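Buscar en este sitio Introduzca su búsqueda
Tiempo de lectura: 3 minutos

Informe de progreso – Proyecto Furna
Taller de manipulación bimanual, segundo curso
Periodo: septiembre a diciembre
Responsable del seguimiento: Callum Bramwell

1. Objeto del informe

Se resume el estado de las tareas financiadas en la primera fase de Furna, el proyecto estudiantil de manipulación con dos brazos. El alcance no ha variado respecto a la memoria inicial: una tarea de mesa con cubiletes y un cubo, ejecutada primero por teleoperación y después por una política entrenada con las demostraciones del propio alumnado. La tarea de vertido queda aplazada a la segunda fase, según lo acordado.

2. Organización

El grupo trabaja en dos equipos. Evita se ocupa de la teleoperación y del registro de episodios; Penrose, del entrenamiento y de la evaluación. La sesión común es la del martes, de 16:00 a 19:00. Durante octubre ambos equipos compartieron un único puesto de control, lo que retrasó a Penrose dos semanas. Desde noviembre el entrenamiento se ejecuta en el servidor del departamento y el puesto queda libre para la captura.

3. Recogida de demostraciones

El objetivo de la fase es de 200 episodios válidos. Al cierre del informe hay 75 aceptados tras revisión. Los descartes se deben sobre todo a desincronización entre el flujo de vídeo y las lecturas articulares, fallo corregido en el módulo de registro Ploritz a finales de noviembre. Los episodios anteriores a la corrección se han vuelto a revisar y solo se conservan los que mantienen el desfase por debajo del umbral fijado.

El protocolo establece tres cubiletes de acero boca abajo en la mesa delantera y un cubo rojo como objeto de agarre. La posición de los cubiletes se modifica entre episodios sin plantilla – una decisión de Evita para evitar que la política memorice coordenadas. Los objetos del fondo tampoco se retiran.
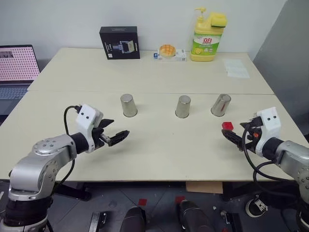

4. Entrenamiento y evaluación

Penrose ha entrenado una primera política con los episodios disponibles. Se realizaron 15 ensayos de agarre del cubo, con registro completo de cada uno. El agarre es aceptable cuando el cubo está separado de los cubiletes; cuando queda próximo a uno de ellos, la pinza tiende a cerrarse antes de tiempo. No se ha evaluado todavía el levantamiento del cubilete ni la coordinación entre ambos brazos.

5. Presupuesto

De los 2000 euros asignados a material fungible y repuestos se ha ejecutado casi la mitad, principalmente en cableado y mordazas de recambio. No se solicita ampliación.

6. Próximos pasos

– Completar los episodios pendientes, con prioridad para los casos de cubo próximo a un cubilete.
– Repetir la evaluación del agarre y añadir la del levantamiento.
– Documentar la calibración de los brazos para el grupo entrante.
– Entregar el código de Ploritz con su manual de instalación.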